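第7回 手首カメラの画像から「次の一手」を決めるまで

前回の宿題、みなさんお疲れさまでした。提出されたログを一つずつ読ませてもらいましたが、座標変換の向きを取り違えて三時間悩んだ、という感想が何人もから届いていて、読みながら昔の自分を思い出してしまいました。私も学生のころ、手先座標系から見たカメラの姿勢と、カメラ座標系から見た手先の姿勢を逆に掛けたまま一晩中ゲインをいじっていたことがあります。ゲインは悪くなかったんですね。今日の話もその続きで、手首についたカメラから来る画像を、制御の側がどう受け取って、どこまで信用して、どこで止まるか、というところをゆっくり見ていきます。

配布資料の番号は先週の続きです。コードはいつもの共有フォルダの Tener の下に置いてあります。Tener というのは私たちの演習で使っている小さなミドルウェアで、画像の取り込み、特徴の抽出、目標姿勢の生成、軌道の補間がそれぞれ別のノードになっています。設定ファイルの書き方は第3回のプリントを見てください(書式が少しだけ変わっていて、時刻の単位がミリ秒に統一されました。古いファイルをそのまま読ませると黙って動いてしまうので、そこだけは気をつけて!)。

1. 手首カメラの座標系をもう一度

記号をそろえておきます。ロボットの基部を B、手先を E、カメラを C、対象物を O と書きます。基部から見た対象物の姿勢は

T_BO = T_BE × T_EC × T_CO

です。T_BE は関節角の読みと順運動学から出てきますし、T_EC は手先カメラ校正で一度求めておく定数、T_CO が毎回の画像から推定するものです。三つのうちどれが一番怪しいか、と授業で聞くと、たいてい T_CO に手が挙がります。画像からの推定なので、まあ、気持ちはわかります。ところが演習で困っている班を見てまわると、原因はかなりの割合で時刻のずれ、つまり T_BE と T_CO を別々の瞬間の値で掛けてしまっていることにあります。手先が動いている最中に撮った画像に、今の関節角を掛けてはいけません。画像の露光時刻に合わせて関節角を補間してから掛ける、と覚えてください。Tener では stamp_match を true にすると、この補間をしてくれます。既定値は false です。Ourania Rallis さんに理由を尋ねたら、遅延を測る演習のためにわざとそうしてあるとのことでした。

もう一つ、T_EC について。校正のあとで誰かがカメラの取り付けねじを締め直したら、その校正は捨てて最初からやり直しです。値が少ししか変わらないだろうと思っても、手先から離れたところでは回転の誤差が距離に比例して効いてきます。校正に使った姿勢の組は必ず保存して、再投影誤差の図と一緒に報告書に貼ってください。

2. 画像のどこを見るか

さて、ここからが今日の本題です。対象に近づくにつれて手首カメラの画像はどんどん局所的になり、遠くからは見えていた部品の輪郭がなくなって、壁面と、線と、穴の縁ばかりになってきます。教科書に載っている例は、白い机の上に角のはっきりした箱が一つ、というものが多いのですが、筐体や棚の内側をのぞき込むような作業ではなかなかそうはいきません。

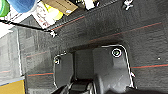 図7-1 手首カメラの画像。下端の中央にグリッパの一部、そのすぐ上に針金で縁取られた矩形の開口。

図7-1を、特徴を取る側の気持ちになって眺めてみましょう。まず頼りになりそうなのが、開口を縁取る細い金属の線です。矩形に近い形をしているので、四本の辺を当てはめて交点を求めれば、平面の姿勢を推定する材料が四点ぶん手に入ります。ただ、縁がところどころ白く光っていますよね。金属の反射は視点と照明の位置で動きますから、光っている場所をそのまま特徴点にすると、手先を動かしたときに点のほうも部品の上を滑ってしまいます。線の両側の勾配を見て、明るさの頂点と線の中心とを区別する処理を一段入れておくのがおすすめです。

それから、暗い壁を横切っている橙赤色の三本の細い線。色がはっきりしているので、色相で切り出すだけなら簡単です。簡単なだけに、つい使いたくなります。けれども、この線が対象物に固定されたものかどうかは、画像一枚からは決められません。Edmund Baran さんの班が前期にまさにこの問題に取り組んで、視点を少しずつ変えた画像の組を作り、開口の縁に対して相対位置が変わらない特徴だけを残す、という選別の手順を書いてくれました。共有フォルダの Halász という名前のノートに入っています。短いノートですが丁寧に書いてあるので、ぜひ読んでみてください。

ねじも良い候補です。右上寄りのねじは縁が輪のように光っていて、円のあてはめがしやすい形をしています。左側にはもう少し小さいねじもあります。円は斜めから見ると楕円になるので、楕円の中心を円の中心の投影だと思って使うと、近距離では無視できないずれになります。第5回の補足に式を載せました。そして、大きさの違う二つの円を取り違えないように、必ず開口との位置関係で対応をつけること。半径だけで見分けようとすると、距離が変わったとたんに崩れます。

左上のほうには箱やラベルのようなものが重なっていて、コーナー検出をかけると、おそらくあのあたりにたくさん反応が出ます。印刷された文字は特徴点検出器の大好物なのです。点の数が多いから良い推定になる、という思い込みは今日で捨ててください。遠くの雑多な背景から取った点がいくら多くても、作業面の姿勢は教えてくれません。

3. マスクと自己遮蔽

下端のグリッパの部分は、カメラから見るとほとんど同じ場所に写り続けます。開閉する指だけは動きますが、その動きは指令値から計算できますから、手先の形状モデルを画像に投影してマスクを作っておきましょう。これを忘れると何が起きるか。手先を動かしてもグリッパの特徴点は画像の中で動かないので、外れ値除去がそちらを「多数派」と判断してしまい、推定器は自信たっぷりに「カメラは静止しています」と答えます。笑い話のようですが、Clirkham の公開ログを使った課題では、毎年どこかの班がここにはまります。

マスクの縁は数画素ぶん太らせておいてください。太らせすぎると、今度は開口の下側が隠れて辺が一本使えなくなります。どこまで太らせるかは、校正の再投影誤差を目安に決めるのが素直なやり方です。

4. 推定から制御へ

特徴が取れて T_CO が出たら、目標姿勢との差をとって手先の速度指令に変えます。位置ベースのやり方では

v = -λ e

という一番単純な形から始めます。e は位置と回転の誤差を並べたもの、λ はゲインです。演習では制御周期を 1,000 Hz、画像の更新を 50 Hz としています。つまり、画像が一枚届くあいだに制御のほうは何周もまわるわけで、その間ずっと古い誤差をそのまま使っていると、目標を行き過ぎては戻る、あのいやな揺れが出てきます。画像が届かない周期では、自分の出した速度指令を使って誤差を前へ進めておくこと。新しい画像が来たら、撮影時刻までさかのぼって補正し、そこから現在までをもう一度積分します。文章で書くと面倒そうに聞こえますけれど、実装はリングバッファが一つあれば済みます。

ここで計画器との役割分担にも触れておきますね。Greloment(演習で使う軌道計画のライブラリです)は、開口の手前の待機姿勢まで連れて行ってくれますが、そこから先の接近には使いません。接近は画像のループに任せて、計画器には通ってよい範囲の箱を一つだけ作ってもらいます。速度指令がその箱から手先を出そうとしたら、指令を縮めるのではなく停止させてください。縮めると動きの向きが変わることがあり、壁の近くでは擦りながら進む原因になります。

停止の条件は、次の順で調べるように書いてあります。

画像の時刻が許容値より古い
開口の辺が三本未満しか見つからない
連続する二回の推定で、姿勢の差が閾値を超えた
手先の力覚の値が上限を超えた
手先が計画器の箱の外に出る見込みである

力覚を四番目に置いていることに不安を感じた人がいるかもしれません。よい感覚です。力覚の上限は下位の制御器でも独立に監視していて、そちらは順番に関係なく働きます。この一覧は、止まった理由をログに残すときの優先順位だと思ってください。

5. ログの読み方

演習用に配ったログは 3,469 枚の画像からなり、そのうち 1,461 枚に開口の四隅の手付けラベルがついています。残りにはラベルがありません。ラベルのない画像で性能を語りたくなったら、推定値のなめらかさを正しさの代わりにしていないか、一度立ち止まって考えてみてください。間違った場所にぴたりと貼りついた推定は、それはそれはなめらかです。

図を描くときは、横軸を画像の番号にせず露光時刻にすること。画像が抜けたところが番号では見えなくなってしまいます。

6. 課題

(1)グリッパのマスクを有効にした場合と無効にした場合で、同じ区間の T_CO を推定し、並進の三成分を重ねて描きなさい。差が最も大きくなる時刻の画像を一枚選び、残った特徴点を重ねて示すこと。

(2)stamp_match を false にしたまま手先速度を変え、基部から見た開口の位置がどれだけずれるかを調べなさい。ずれと速度の関係から、画像の遅延を見積もること。

(3)開口の四辺のうち一辺が隠れたとき、ねじの円を使って姿勢を補う方法を一つ提案し、うまくいかない視点を自分で見つけて報告しなさい。うまくいった例だけの報告は受け取りません。

提出は7月25日の正午まで、いつもの置き場所へお願いします。(3)は時間がかかるので、早めに手をつけてくださいね。途中まででも、何を試してどこで詰まったかが書いてあればきちんと読みます。実機の枠が足りない班は9月にも追加で予約できますから、遠慮なく相談に来てください。

次回は、接触したあとの話に入ります。第4回で配ったインピーダンス制御のプリントを持ってきてください。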